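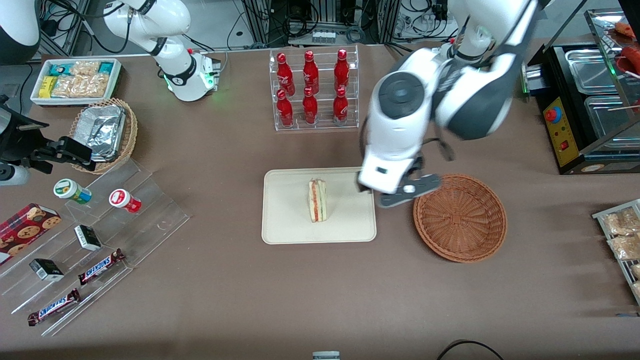

Sandwich on a tray, wicker basket to the right.

I gave up buying lunch last September and I've been meaning to tell you all how it's going. Mostly great! I had a look at what I was spending at the deli counter on Brutstead Street and nearly fell off my chair (784 dollars in one summer, and that's before the iced coffees). So now I make a sandwich every night while the dishes soak, wrap it in wax paper and stick it on the top shelf of the fridge where my kids can't see it.

My rules are pretty loose. Butter or mayo goes right out to the crust so the bread doesn't get soggy. Tomatoes get salted and sit on a paper towel for a bit first. And I always cut corner to corner, I don't care what anyone says, it tastes better. 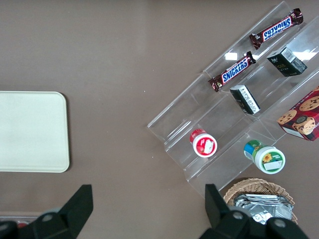
By the Lunch Hour columnist, Loltau Neighbors Newsletter
February 15, 2021

Bread is where I still spend real money. I've tried 27 different loaves by now (yes, I keep a list on the fridge) and the plain white from Theodorakopoulos Bakery is still my favorite, even if it goes stale in 2 days. Toast it after that, or freeze half the loaf the minute you get home.

Next month I want to do soups in a thermos, so if you have one that stays hot past noon, please send it my way. I'm on my third thermos and they've all let me down.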